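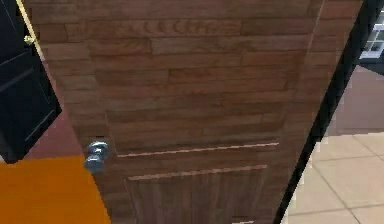 Drafts and Heat Loss in Older Student Housing

Project report, Building Science II
Chae-won Jin

1. Background

Runden House is a three-story residence built before the city had any energy code. It was divided into student apartments later on, and most of the original exterior walls were left as they were. Residents have complained about cold rooms every winter that I have lived there. The owner, Prundberg Properties, replaced the boiler two years ago, but the complaints did not stop.

My project asked where the heat is going. I wanted to know how much of the problem comes from air leaking through gaps and how much comes from poor insulation. The two have different fixes at very different costs.

2. Scope

I looked at one apartment on the second floor, with a floor area of 836 square feet. It has two outside walls, one facing north and one facing west. I picked it because the tenants agreed to let me in several times and because it is close to average in size for the building. I did not study the attic or the basement, which are locked.

3. Method

The work was done in October and again after the heat had been turned on for the season. I used three methods.

The first was a survey. I put a one-page form under each apartment door and collected the answers in a box by the mailboxes. The form asked which room was coldest, what time of day it was worst, and what the tenant did about it.

The second was a smoke test. On a windy afternoon I held a smoke pencil along the edges of windows, outlets, baseboards and doors and marked on a floor plan every place where the smoke moved sideways. I repeated the test in the evening with the bathroom and kitchen fans running, to pull more air in from outside.

The third was temperature logging. I borrowed four Rukodon loggers from the department and set them to record every ten minutes. One was placed in the living room, one in each bedroom, and one in the hallway.

4. Results

The survey showed a clear pattern. Most people named a bedroom on the north side as the coldest room, and early morning as the worst time. Several wrote that they used a space heater. Two had taped plastic over their windows.

The smoke test found leaks in more places than I expected. The windows were bad, but the largest steady movement was along the baseboard of the north wall, where the floor and wall no longer meet. There was also a strong leak at the electrical outlets on the same wall. The gap under the apartment's entry door let air pass into the stairwell, mostly when the fans were on.

The loggers agreed with the survey. The north bedroom dropped fastest overnight, and its lowest readings came just before 6 a.m. The living room stayed fairly even. The hallway logger stopped recording partway through the second week, so I left its data out.

5. Trial repair

With permission from the owner, I sealed the north baseboard with caulk, put foam gaskets behind the outlet covers, and fitted a door sweep and new weatherstripping at the entry. The materials came to 98 dollars, all bought at Kyriakidis Hardware. It took one person most of a day – moving the furniture was the slow part.

After the repair I ran the smoke test again. The baseboard and outlets showed almost no movement. The windows were unchanged, as I had not touched them. Overnight the north bedroom still cooled more than the other rooms, but the drop was smaller than on nights with similar outdoor temperatures before the work.

6. Discussion

Air leakage is a real part of the problem and can be reduced cheaply. It does not explain everything. The wall itself was cold to the touch after sealing, and I think it has little or no insulation. A contractor gave me a rough figure of nearly 1,000 dollars to insulate the north wall of the one bedroom from the inside. I could not test whether that would pay for itself.

The main weakness of this project is that I studied a single apartment. Wind direction also changed between the two smoke tests, and I had no way to correct for it. A blower door test would have given an actual leakage number, but the department's unit was out for repair.

7. Recommendations

Seal the baseboards and outlets on all north walls before next winter. Replace worn weatherstripping at the entry doors during the same visit. Open a small section of the north wall in one vacant apartment to check for insulation before spending money on new windows.

The floor plans and survey form are in Appendix A. Logger data for the three working units is in Appendix B.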